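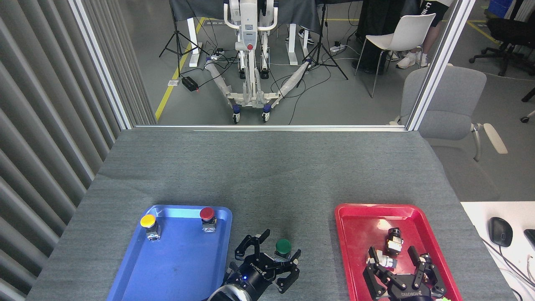
November 23, 2022

The new handling rules came in from Riltness this morning, all 29 of them, and I have read them twice now and am still not sure who they were written for. Rule one says a part must be "fully controlled at all times." By what? A button switch standing on a table is controlled by gravity, and gravity does a better job than most of my grasps.

I'll be fair. A few of them are good. Blue tray for whole switches, red tray for anything that has come apart, nothing shared between the two. We were doing that already, more or less, but it was a habit and habits drift. Written down, I can point at it. I also like the one about opening the fingers wide before coming down beside a part. I have seen what happens when the left arm comes in half open and clips a cap.

Then there is rule 11, which says any part found outside a tray counts as a fault and the run has to be logged as one. I set green down on the bare felt between the trays on purpose, all the time. It's the easiest place for the left gripper to get around it. So under Riltness I would be logging a fault at the start of every run, and by February somebody at Trivdale would be looking at a chart and asking why our fault rate is 100 percent. I wrote that in the margin. I don't expect an answer.

What bothers me more is the number they lean on. The cover note says the rules are "based on 3,930 handling cycles." Fine, but cycles of what? If it was the Cletdale cell, that was one shape of part, over and over, in a fixture. Ours have a round cap, a metal collar and a boxy block at the bottom, and they tip if you look at them wrong. I'd trust a tenth as many cycles if they were done with these. Nowhere does the note say how many ended badly, either. A standard that only tells you how much work went into it is asking to be taken on faith.

Spent the afternoon going down the list with a pencil anyway. Keep, keep, ask, no. Four got a flat no, including the one that wants both arms parked between every move. I understand wanting it where people reach in. But they have written it for every move, reach or no reach, and a rule like that gets skipped the first time someone is in a hurry. Then the next one gets skipped too, and the paper on the wall is just paper — I watched that happen with the Teoh checklist and it took less than a month.

Nothing in there about cables or the desk next to the table, which I would have put on page one. Nothing about who is allowed to change a rule, either.

I'll send my marks back tomorrow. Must remember to ask whether "tray" includes the rim, as rule 17 makes no sense otherwise. Also need a new pencil.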